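Workshop notebook, Monday, December

Started before eight with the kettle on and the hangar side door propped open, which was lovely until the wind swung round and took half my load sheets across the floor. All recovered, I think. If anybody finds page four of the Lasa pallet list under the tug, please put it in my tray.

Main job was the seat-track covers for the Drerkora charter. For those who were away last week: the cabin is going back to passenger layout after its run of cargo-only flights, and every metre of track that had a net or a strap on it needs to be cleaned, gauged and covered again before the seats go in. I had pencilled in one day for this and I was dreaming. The tracks themselves are in very decent shape (whoever did the strapping took care, and bless them for it), but there's grit packed down into the cut-outs and the vacuum nozzle won't reach the bottom of it. I ended up using the soft brass brush and then the vacuum, one cut-out at a time, kneeling on a folded jacket. Slow, but quite peaceful once you find the rhythm.

We did the left side from the forward door to row 19 and stopped there. Two places failed the gauge, both on the inboard track, both only just. I've marked them with yellow tape and written them up on card 701. I dressed neither of them and would ask that no one else does until we've had the repair limits in writing.
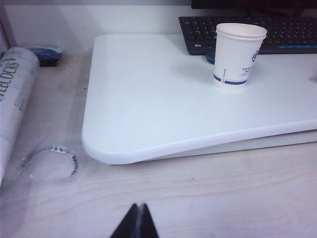 Gwawr Gwynne wrote in the margin of the card that she'd measure those two again with the other gauge before we bother engineering about them, seeing as ours was dropped in the spring and has been a touch mean ever since. Fair point, and I'd forgotten all about the drop. The other gauge is signed out to Cadwaladr on the night shift, so I've left a note asking for it back by morning.

Covers next. The order was for 200 lengths of the grey extrusion and the right number came, but they're the older profile with the square shoulder. They'll snap in happily enough, only they stand a hair proud, and a trolley wheel will find every one of them sooner or later. I tried a short run near the aft galley and rolled the empty trolley over it a good many times, back and forth, feeling a bit silly. You can feel the bump in the handle. I'd rather wait for the proper ones, and I've told stores so, politely, twice.

While I was aft I had a look at the galley floor panel Lukier asked about. The sealant along the drain edge has lifted at one corner and I could get a fingernail under it. Cut it back to where it was holding, cleaned the edge and taped the panel off. It'll be resealed once the covers are sorted, so that we aren't climbing over fresh sealant with an armful of extrusion.

Weights: the cargo nets and fittings coming off the aircraft are all on the scale sheet, 2,525 kg for the complete set including the pallets we're sending back to Lasa. I did the sum by hand and then again on the computer after lunch, and both agreed, to my great relief.

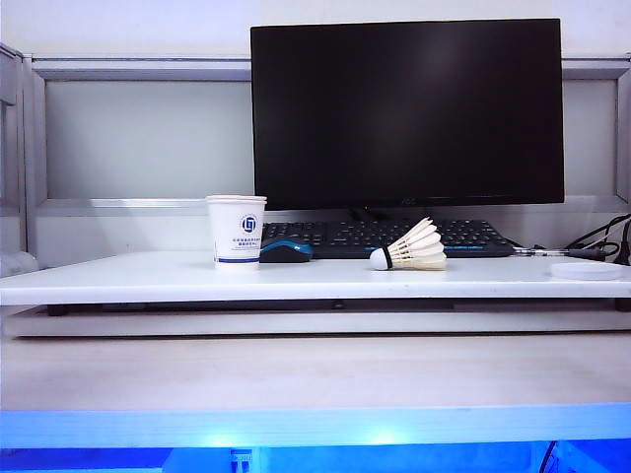

Could we please log the nets by serial number as well as by weight, was Lukier's remark at handover, because the last set went back as one lump and it took weeks to work out which net had the torn corner. Happy to do it. It means unrolling the lot again, so I'll want a second pair of hands and a dry patch of floor.

Still to do:
Right side tracks, whole length.
Re-gauge the two taped spots, then update card 701.
Chase stores on the round-shoulder covers.
Net serial numbers, with Lukier.
New brass brush. Ours is down to its last few bristles and the spare is the wrong colour code for this job.

Knees sore. Jacket needs a wash. Side door is shut and the heater's on low over by the bench, so whoever is last out tonight, kindly turn it off.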